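Jencombe repair evenings return with a bigger room

1/1/21

The repair evenings in Jencombe will start again this month, and they will move to a bigger room on the ground floor of the old Allham school. The organizers decided it after the last season, when many visitors had to wait on the stairs with their lamps and toasters in their hands.

At these evenings people bring a broken thing from home and sit down with somebody who knows how to fix it. The help is free. Visitors pay only for the parts, and they can leave a coin in the jar for tea if they want.

During the last season 607 things came through the door. About 400 of them went home working again, said Catrin Ruddock, who keeps the book in which every item is written. Radios and table lamps were the most common. Clothes were also many, mostly coats with a broken zipper.

"People think that we want to save them money, and we do," Ruddock said. "But I like more the moment when a woman opens her own kettle for the first time and she sees that it is quite simple inside."

The new room has 90 seats and a wide door to the yard, so heavy items like lawn mowers can be brought in without steps. The town has put in new lights, and there are now enough power outlets along both walls. Before, the fixers shared two long cords, and Huw Nicholas, who repairs radios, remembers that the whole room went dark more than one time.

There will be some changes in how the evenings work. Visitors are asked to sign up before they come, by phone or on the list in the Ellis bakery. Each person can bring two items. Microwaves will not be accepted, and the same goes for anything that runs on gas. Things which cannot be fixed must be taken home again, as the school has no place to store them.

A sewing corner will be open every evening until the end of the season in May. It is led by Róisín Ní Mhurchú, who worked many years as a tailor and moved to Jencombe last spring. She plans to show the basic stitches to anybody who wants to learn – children are welcome too, if they come with a parent.
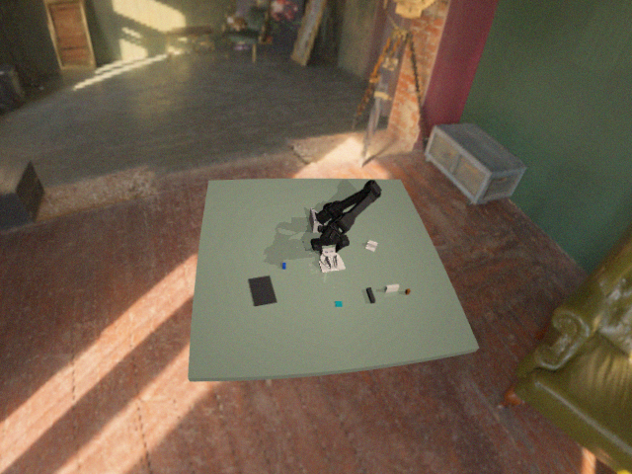
A black robot arm above a pale green tabletop, with small objects spread around it. Computer-made picture.

Not everybody in town was happy with the move. The old room was next to the bus stop, and the school is a walk of ten minutes up the hill. Tomos Gethin, who lives near the harbor and came often last season, said that he will find it hard to carry his sewing machine so far. The organizers answered that they are looking for drivers who can pick up older visitors from the bus stop, and two people have already offered.

The group is also looking for more fixers, above all for bicycles and clocks. No papers are needed, only some patience and own tools if possible. Those who are interested can leave their name at the Ellis bakery or speak with Ruddock at the first evening. Doors open at six.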